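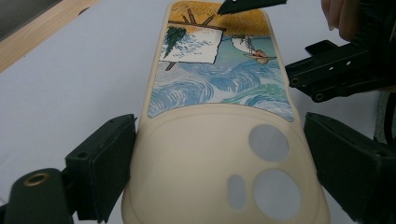
Surface decoration on moulded goods is treated in this unit as a problem of registration: the printed image and the object have separate shapes, and the designer has to decide where one gives way to the other. Flat goods such as cards and book covers seldom raise the problem. Curved goods raise it at every edge. The cream phone case carries a painterly panel, an easel and canvas against a golden-yellow sky, and the panel ends in a gently curving line with the plain case left bare beyond it. A boundary of this kind is called a soft stop in these notes. A straight boundary parallel to an edge is called a hard stop, and it shows any error in placement at once.

4.1 Terms
Ground: the undecorated colour of the object.
Field: the area that takes ink.
Bleed: the part of the artwork that runs past the field and is lost.
Safe line: the inner limit for lettering, signatures and faces.

The ground is chosen first. A warm ground shifts pale tints towards yellow, so whites in the artwork must either be printed as white ink or accepted as the ground colour. Students often leave this until the proof stage and then correct every other colour to suit.

4.2 Transfer methods
Pad printing uses a soft silicone pad to lift ink from an etched plate. It copes well with shallow curves and small fields. Large fields distort towards the rim of the pad.

Dye sublimation needs heat, pressure and a polymer coating on the object. The dye passes into the coating, and wear resistance is good. White cannot be printed by this method.

Direct inkjet with UV curing lays ink on the surface. The head must keep a near-constant distance from the object; where the surface falls away, dots spread and fine lines blur.

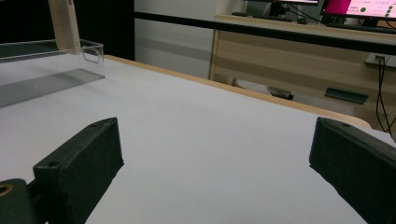
Relief also matters with UV ink. Repeated passes build a raised texture, which suits artwork with visible brushwork but leaves a step at the field boundary. The Rurnthorpe samples in the print room show this step clearly under a side light.

4.3 Run length
The Flakberg exercise assumes a run of 3000 units. Pad printing carries a plate cost for each colour, so a 5-colour design should be compared with inkjet on total cost - not unit cost alone. Set out the working in full.

4.4 Before Monday
Read Joseph, chapter 4, to page 182. Bring one decorated object with a curved surface and a sketch marking its ground, field and safe line. Queries on the exercise go to Fiona Ogilvie in the Lennox building.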